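Part-time Bookkeeping Tutor, Evening Classes

Bondevik Training is looking for a tutor to teach payroll and basic bookkeeping to adult learners. The post runs from April and is renewable each term. You would report to Afroza Gunawardena, who heads the accounting program.

Most of our students work during the day and are studying for their first certificate. Classes have up to 16 students and run for two hours in the evening. You will teach two classes a week, mark weekly assignments and hold one online question session before each test. Course books, slides and past papers are supplied. We expect tutors to update the payroll examples when tax tables change.
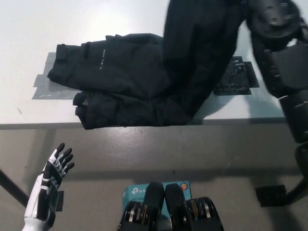

Black garment on a gray tabletop.

What we need from you:
A bookkeeping or accounting qualification
At least 7 years in practice, including month-end close and payroll
Working knowledge of spreadsheets and one common ledger package
Some experience explaining accounts to people who are new to them

A teaching certificate is useful but not required. New tutors sit in on two classes before taking their own, and this time is paid.

Pay is $70 per teaching hour, with marking paid separately at the standard staff rate. Tutors who complete a full term receive $1000 toward their own professional fees or courses. Parking is free after 5 p.m. at the Chou Street entrance.

To apply, send a resume and a one-page outline of how you would teach bank reconciliation to beginners. Address both to Afroza Gunawardena at the Bondevik office. The closing date is 15th February. Shortlisted applicants will be asked to teach a short sample lesson and should allow an hour for the visit. References are taken up after the interview.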